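**Jotdale patient portal — anyone else's surgery switched?**

**mossybank97**
Our surgery moved everyone over to Jotdale in July. Repeat prescriptions used to take me 4 clicks, now I can't even find the page. Blood results show as "filed" and nothing else. Is that normal or is it my account

**pell_t**
Normal. Filed means the GP has looked but not released it. Ring and ask them to release, takes a minute

**mossybank97**
Rang. Number 921 in the queue or it felt like it. They said use the portal. 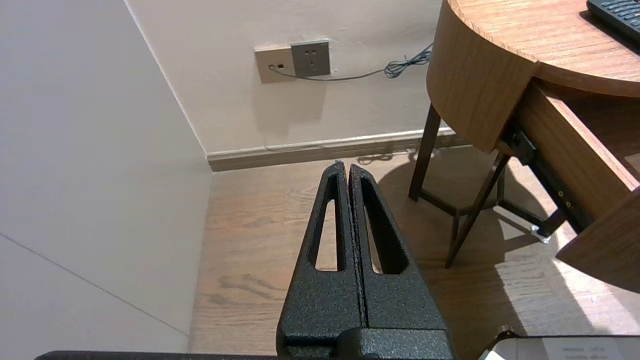

Anyway tried again on the laptop instead of the phone and the prescriptions bit IS there, under Documents of all places. Results still just say filed.

**Cirkmont_Sue**
Ours went with Vollumex and its no better. Lost my allergy list in the move, had to take a paper copy in. Would not trust any of them with hospital letters tbh

**pell_t**
Bit unfair. I've got letters going back years on Jotdale, all readable, and the hospital can see them too. Old system couldn't do that. I'd take a clunky menu over posting forms

**Cirkmont_Sue**
Fine if you're good with computers. My mum isnt and she's the one with 100 appointments

**pell_t**
She can give you proxy access — form at reception, needs ID for both of you

**Cirkmont_Sue**
Didn't know that. Will ask

**mossybank97**
Update, results released this morning. Just the numbers, no comment from the doctor. Do I ring again or is no comment good news??

**pell_t**
Ring. Don't guess with bloods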